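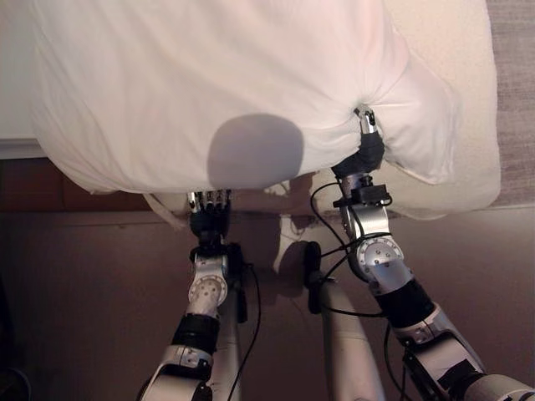
**Iraklis Rallis** - linen and laundry lead, Warkero guest rooms

**Ticket 3595 - pillowcases too loose on the new pillows, room 7**

Okay, so I'm finally writing this one up properly, after grumbling about it in the hallway since May. The white cases we got from Modent are too roomy for the pillows we put in them. You get a baggy case with wrinkles running all over it and a floppy bit of fabric hanging off the corner, and no amount of smoothing fixes it once the pillow is on the bed.

Bed in question is the one with the cream cover. I picked it because a guest left a note saying the pillow "moved around inside its bag all night" (fair!).

What I've tried so far:

- **Shaking the pillow down into the closed end.** Looks great until you lay it flat, then the slack creeps back to the corners.
- **Folding the extra under and tucking it in.** Better. Held for one night, and by Sunday morning it had worked its way out again.
- **Hot wash, hot dry on one spare case.** I was hoping it would shrink a little. It did, but only in length, so now I own one short, wide pillowcase. It's in my drawer if anyone wants it.
- **Swapping in a case from the old Babaei stock.** Fits like a glove! Sadly we only have 6 of those left and two are going yellow.

I also measured a fresh case against the size on the packaging and they match, so Modent didn't send us the wrong thing. My money's on the order form - I think somebody picked the king size by mistake when item 584 got reordered.

**Update, 4:15 pm:** Called Jidinura, who handle our linen orders. They'll exchange anything unopened, but the washed ones are ours to keep. They want the order number and a photo of the label, and I've sent both.

**Still open:**

1. Can we get the standard size before the next full changeover?
2. What do we do with the big ones? I'd vote for saving them for the body pillows in the family room - those have been squeezed into cases that are too tight anyway.

Please leave this ticket open until I've had the new ones on a bed for a few nights. For now, do the fold and tuck, with the open end facing away from the door.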